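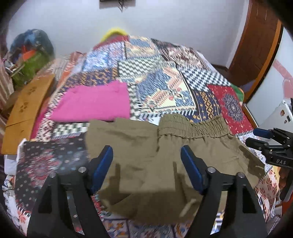

How to fold elastic-waist pants so they stay folded

Filed under: Laundry, Small rooms
By Funmilayo Ezeani

Quick one today, I have 30 minutes before I need to leave. Several of you asked about joggers and pull-on pants after the T-shirt post. Jeans are easy. Anything with a gathered waist and elastic at the ankles puffs up and slides off the pile by morning.

What you need

A bed, or any flat surface as wide as the pants are long. The pants. A shelf, drawer or bag for them to go in after. No folding board. I bought one from Kandance and it lives behind the door now.

Before you start

Pants fully dry. Elastic holds damp longer than the legs do, so pinch the waistband and check. Empty the pockets. Pull the drawstring even on both sides if there is one, tuck the ends inside.

Don't iron the waistband. Legs if you must, cool iron, but for cotton or a cotton mix a good hard shake does most of it.

Step 1. Lay them out

Front side up, waistband away from you. Hold the waistband by its two sides and give one snap, like a bedsheet. Let it drop flat. Smooth downward from the waist with your palms, toward the hems. Going up just pushes the creases into the gathers.

Step 2. Leg over leg

Fold in half lengthwise. Line up the outside seams, ignore the waistband – it will never line up exactly and you'll be there all evening. The crotch makes a little triangle that sticks out. Fold the triangle in so you have one long straight strip.

Step 3. Deal with the hems

This is where most people go wrong. Ankle elastic wants to bunch. Lay one hem right on top of the other, then bring both up to just below the waistband. Below, not on top. Two lots of elastic stacked together make a lump and the lump tips the whole pile.

Step 4. Fold again

Thin fabric: fold in half once more. Thick fabric: stop, or go into thirds if your drawer is shallow. Press down with your forearm to get teh air out.

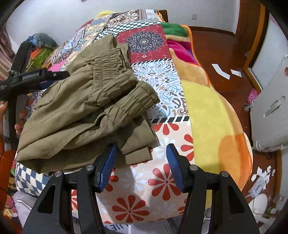

Olive pair, waistband near the top. Loose is fine at this stage.

Step 5. Flip and store

Turn the bundle over so the last fold is facing you on the shelf. You can pull out one pair and leave the rest standing. For drawers, stand them on edge, fold up.

For a travel bag, roll from the fold end toward the waistband. A long pair of mine rolls down to 35 cm wide before I squash it.

If it keeps popping open

Usually too much air, or the elastic is new and stiff. Put something heavier on top overnight. A folded blanket works, so does a stack of towels. Old elastic that has gone wavy won't ever sit flat, just roll those.

Folding on a busy bedspread

Patricia in the comments asked if she should put a sheet down first. I wouldn't bother. A patchwork print is handy if it has straight lines, you can run your side seam along one. Plain dark pants on a plain dark cover, different story, put a light towel under.

Do all the pants in one go, then shirts, then small stuff. Switching back and forth is what makes it slow. Socks last, always.

Next post is fleece blankets, and how I get the big one into the Mivuvby storage bag without sitting on it. Some time in January hopefuly.

1,096 people have saved the T-shirt post, thanks all. Questions below, I read them in the evening.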